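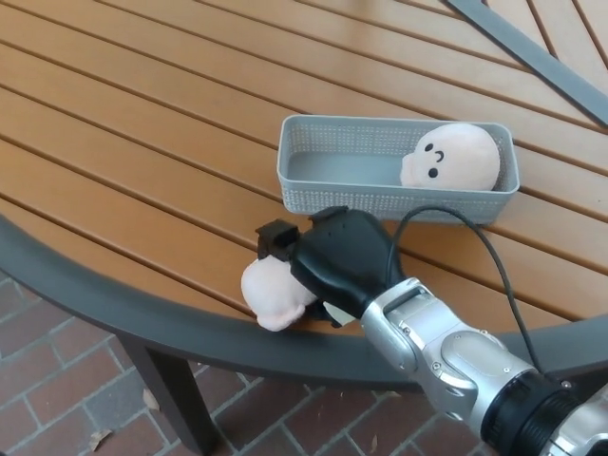
Unit 2. Can a machine tidy up yet? In this unit we ask which chores at home a robot can already do, and which ones are still too hard. Putting toys in a basket sounds easy, but a soft plush toy changes its shape when the gripper squeezes it, and the arm must hold it without dropping it. A hard cup is simpler to plan for.

Please read the Goto chapter before the lab and write down 2 chores from your own home that you think are harder than this one. In the Sternier exercise each group plans one pick and one place on paper. Bring your sheet to room 623 in September.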